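Flamine Cell Maintenance Grant: Progress Report to the Mirley Fund

October 14, 2019

1. Purpose of this report

The Fund awarded the workshop a grant in May for the upkeep of the Flamine cell, the single-arm station on which we develop the handling of small wired parts. The grant covers the arm, the parallel gripper, the wrist camera and the fixtures within reach of the arm. This report sets out what has been done, what it has cost in working time, and what remains.

2. Condition of the cell at the start

The cell was out of use for 11 working days before the grant began. The gripper closed unevenly, and the wrist camera lost its picture when the arm turned to the end of its travel. Both faults were traced to the same length of cable, which had been clipped too tightly at the last joint. It has been replaced and given more slack. The gripper fingers were removed, cleaned and set parallel again.
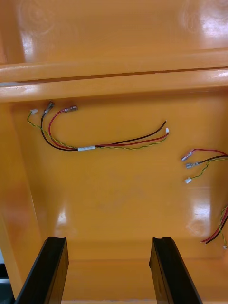

Work on the wiring fixtures took longer than planned. Harnesses are now kept by type, and each type has its own written sheet giving the grip height and the closing force. The former practice of using one setting for all wires has been stopped — it marked the thinner insulation and caused the gripper to slip on twisted pairs. Staff setting up the cell must read the sheet aloud to a second person before the arm is enabled.

The force setting was checked over 200 closing cycles on scrap wire. Drift stayed within the limit given in the Ceter service manual, and no further adjustment was made. A repeat check will be carried out after the next change of fingers.

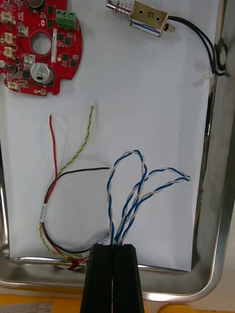
Gripper closed on blue-and-white twisted pairs over the paper-lined parts tray.

3. Solenoid handling

The Fund asked for particular attention to solenoids, which were the largest single cause of stoppages last year. A part hanging from its own lead turns freely, and the arm must approach slowly with the fingers well apart. Approach speed has been reduced, and the camera exposure has been lowered to deal with glare from polished steel. We regard the exposure setting as provisional. It was chosen under the present ceiling lamps, two of which are due to be changed by the landlord.

Spare springs and plungers were ordered from Kjærgaard in a lot of 100. Delivery was late, and part of the test programme was moved back as a result.
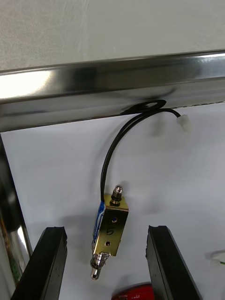

Kolbrún Norðdahl
Cell Maintenance Lead

4. Routine care

A daily check is now in place. It covers the finger screws, the camera lens, the cable at the last joint and the emergency stop. Entries are signed in the cell log, which Yuxi Xue reviews at the end of each week. Missed entries were common at first and have become rare.

5. Outstanding matters

The spare gripper has not yet been fitted and tested. The written sheets for solenoids are in draft and need a second reader. We ask the Fund to agree that the unspent training money may be used for a further set of fingers — a quotation has been sent separately to the grants office.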